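Illinwood students take two-armed robot project into second term

January 2019

Students in the senior automation program at Illinwood College have begun the second stage of a year-long project in which a pair of robot arms is programmed to carry out small handling tasks at a shared workbench.

The project, known as Hosora, is open to students in their final year and is assessed as part of the college's applied technology stream. Twenty-one students are enrolled this year, working in teams that rotate through programming, mechanical set-up and record keeping. The college has confirmed that the work will form its entry in the Brondcombe Student Automation Challenge, to be held at the end of the school year.

Under the rules of the challenge, each entry must complete a set series of tasks using two arms in co-operation. Judges award up to 100 points, divided between reliability, safe operation and the quality of the written log. Teams are not permitted to adjust the equipment by hand once a run has started, and any run that is stopped early is scored on the tasks finished to that point.

The first stage of Hosora dealt with single-arm movements — reaching, gripping and returning to a rest position — and produced a log of 107 practice runs. The second stage asks students to co-ordinate both arms on one object, a harder problem in timing as well as in position. A grip that closes too early on one side can shift the object before the other side arrives, and students are required to record each instance and propose a correction before the next session.

Funding of $2,000 was provided through the Fülöp Fund for Technical Education, which supports classroom projects in the region. The grant covers replacement parts, bench materials and travel to the challenge.

Current sessions are devoted to handling small packages with both grippers.
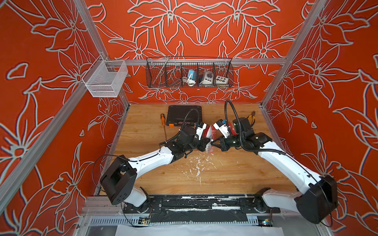

Ines, writing in the comments on the college news page, asked whether the written logs would be made available to other schools preparing entries, noting that her daughter's class had found timing between two arms the most difficult part of the work. The college has replied that a edited version of the logs will be posted once judging is complete.

Applications for next year's intake are open to students now completing their second-last year. Forms may be picked up from the technology office or downloaded from the program page.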